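Can a machine put my tools away yet?

Posted by Volum

My husband and I share a small repair shop behind our house, and by the end of the day the bench is a mess. My knees are not what they were, and I'd dearly love something that could pick up a screwdriver and put it back where it belongs while I go in and start supper. I've been reading about robot arms for the home and watching the simulated demos, and I can't tell how much of it is real.
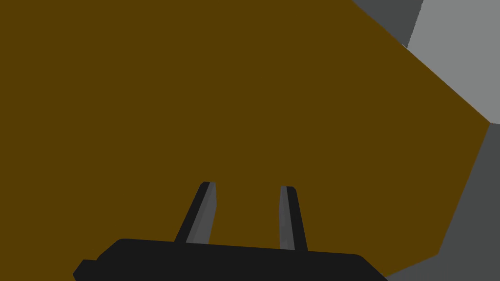
We could stretch the budget a little if it would truly save us the bending. Has anyone here tried one, and would it manage a bench that never looks the same two nights running?

Amerley Quaye

Oh, I know that end-of-day bench well! I teach an evening class on small automation, and this comes up every term. Picking up one known tool from one known spot is very doable now. We ran an arm on our class bench in March and gave it 100 tries at a screwdriver standing in a holder, and it was a pleasure to watch.

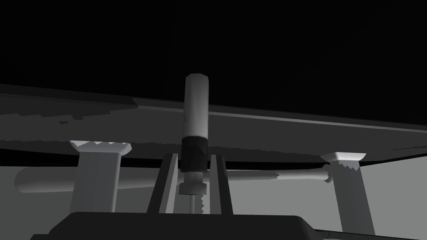 Laying the same tool down any old way among rags and screws was another story – it managed 21 before we packed up for the night. So if you're tempted, I'd go at it in this order, and take your time over it:

1. Give every tool a fixed home, ideally standing up with the handle easy to reach.

2. Clear whatever sits close to that spot, so the fingers have room to open on both sides. Boxes and panels get in the way more than you'd expect.

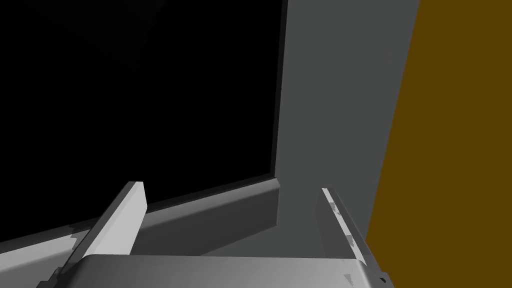 3. Start with one tool and leave it at that for a few weeks. We began with a screwdriver and it kept us busy plenty long enough.

Hastula

Not yet, in my opinion. Buy a magnetic strip and a stool on wheels. I put up 3 strips over my bench and haven't bent down for a screwdriver since, though my neighbor swears by a pegboard and he may be right.
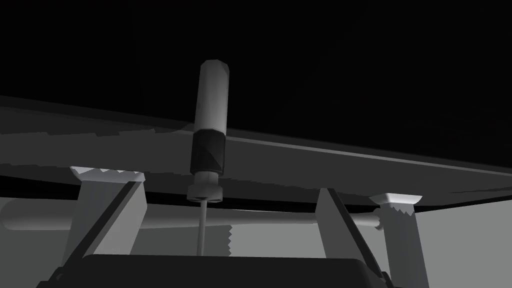 Would the arm at least be safe to leave running while we're at supper?

I'd stay in the room with it, dear, at least for the first 40 runs or so many evenings as it takes you to trust it, and keep the off switch where you can reach it sitting down.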